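Filed under: Home & Table > Open collections > Read me first

Search this collection... Go

Graston Bowls and Spoons, version 2

A collection of notes on everyday bowls, the spoons that go with them, and how the two end up side by side on a table. If you have ever moved a spoon from the left of a bowl to the right and felt better for it, welcome! There is a lot in here for you.

What you get

bowls.csv, one line for each bowl (some 145 of them, from tiny dipping dishes up to things you could bathe a doll in)
spoons.csv, the same idea for spoons, with length, the shape of the bowl end and how the handle feels between finger and thumb
settings.csv, 1,000 lines, each one a bowl and a spoon put down together, with a note of where each one went
notes.txt, free text, very uneven, some of it lovely
CHANGES.txt, what moved between the first version and this one

All the tables are plain comma-separated text and open in any spreadsheet. Lengths are in millimetres. Colours are everyday words, so you'll find "mustard" and "toffee" as well as "yellow" and "brown". We tried a fixed list of colours for the first version and it squeezed all the life out of the notes, so the colour column is now free text and there is a second column, colour_plain, for anyone who needs to sort.

Why bowls and spoons?

There are plenty of lists of dinner services and very grand cutlery. We wanted the other end of the drawer: the breakfast bowl, the picnic bowl, the one that goes to the bottom of the garden with strawberries in it and comes back with snails. Plastic ones are properly represented, and we're especially pleased about that. A good plastic bowl is light, it stacks, it makes hardly any noise on the table, and it often comes in a colour that no potter would dare use.

The bowl names are our own and have nothing to do with what it says underneath. A Plirkano is any bowl with a flared lip. A Hosoda is straight-sided and deep. A Grarell is wide and shallow, good for salad and hopeless for soup. Anything that fits none of the three is marked "other", and some of the best entries live there, so please don't filter them out on your first go.

How a setting was recorded

Start with a clear patch of table big enough for the bowl and one elbow. The bowl goes down first. Then the spoon, wherever it wants to go: flat beside the bowl, across the rim, inside with the handle sticking out, or held up next to it for comparing heights. After that, fill in the line.

The fields in settings.csv are:

setting_id: a plain number, no meaning in the order
bowl_id and spoon_id: match the other two files
table_colour: as seen, in everyday words
bowl_place: middle, near edge, far edge, left, right, or a mix of these
spoon_place: lying, leaning, inside, across, upright
light: daylight, lamp, both
remark: anything at all

The upright spoons were the surprise hit of this version. Held on end beside a bowl, a spoon shows its proportions far better than it does lying down. You notice straight away whether it is going to look silly in a small dish. Polished metal ones also pick up colours from all over the room, and the remark column is full of people getting carried away by this (quite right too).

White tables turned out to be the friendliest for colour. An orange bowl on white practically sings, and a wavy rim with a pale inside is a real treat to look at from slightly above. The soft shadow a bowl throws on a white top is worth a remark of its own.
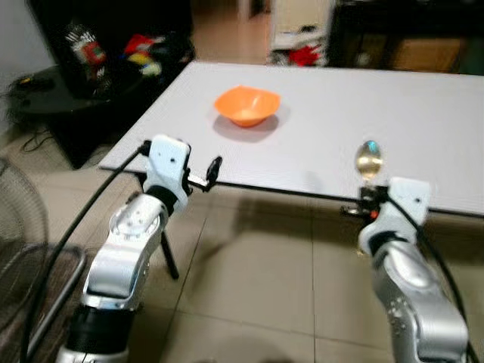 A reader of the first version wrote to say that a flared rim is wasted on cereal, that milk gets everywhere when you tip the bowl to drink the last of it, and that we should have a column for it. We now do! It's called tip_test in bowls.csv, and it takes "clean", "dribble" or "flood". Most of the Plirkano shapes sit at "dribble". The wavy rims are a mixed lot, depending very much on which part of the wave you drink from, so where there was any doubt we put the worse result. The same reader likes a long spoon for yoghurt and a short one for porridge, and that went into notes.txt word for word.

Matching a spoon to a bowl

The pair_score column is the bit most people head for, so a little more on it. Each pairing was marked from nought upwards by whoever was laying the table, on feel alone. There are 1,000 scores, one per setting, and they disagree with each other wonderfully. Some things worth knowing before you draw a chart:

Deep Hosoda shapes score badly with short spoons, for the plain reason that the spoon falls in.
Shallow Grarell bowls are forgiving, and nearly any spoon looks all right beside one.
Plastic bowl with metal spoon does much better than we had guessed. The shine against the flat colour is very cheerful.
Metal bowl with metal spoon scores low, and the remarks are mostly about the noise.
Wooden spoons have too few entries to say much. More wanted!

Known gaps and muddles

Left-handed settings are thin on the ground. If you lay your table the other way round, your lines would be a great help.

The word "beside" was used in two ways early on. Some people meant touching, others meant within reach. We have split the clear cases and left the rest alone with a question mark in the remark.

Bowl widths were taken across the widest point. On a wavy rim this is a matter of opinion, and two tries at the same bowl can differ by the width of a fingernail. The rim_wavy column is there so you can set those aside.

Lamp colour creeps into the colour words. A cream bowl in the evening gets called "butter" far too often. Check the light column before you trust a yellow.

Evening settings also run shorter in the remarks, presumably as supper was waiting.

Washing up

We did say we would put this in. Every bowl has a care column, and the plastic ones come with a stain note too. Tomato is the great enemy of a pale inside, with turmeric close behind. A bowl in the sink under cool water straight after the meal stands a far better chance than one left till morning. Scratches are marked "none", "fine" or "battle", and the last of these is meant with affection.

Using the collection

Take it, sort it, print it, stick it on the fridge. Teachers have been using bowls.csv for measuring practice, and it works a treat for sorting games with small children. If you publish something from it, a line saying "Graston Bowls and Spoons, version 2" is all we ask. Please keep the remarks attached to their settings if you pass them on, as half the fun goes when they are pulled apart.

Adding your own

New lines are very welcome, a single bowl or a whole cupboard. Copy the header row, fill in what you can and leave the rest blank. Blank is fine, guessed is a nuisance. We gather up the new ones in June, check the widths for slips (a teaspoon as long as an arm got through last time) and fold them in. Egg cups keep being sent to us and we keep saying no, but we're weakening.

The next version should have lids.

Related collections
Graston Jugs and Pourers
Mugs by Handle Shape
The Odd Lid List
Tea Towels, Folded and Otherwise
Trays and What Fits on Them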